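From: Nahom Mamo
To: Staston workshop list
Date: March 15, 2026
Subject: Re: Drawer task, gripper height

Chaltu Gebremichael wrote:
> Fingers still catch the handle on approach. Is your
> hover point over the drawer or in front of it?

Over it. I rotate the wrist after that, then descend at 50 mm/s.
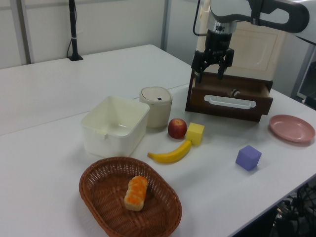
Hover point, drawer partly open.

The striped piece near the right end of the drawer is the pick target. Please send your wrist offsets and I'll compare them on Monday.

Nahom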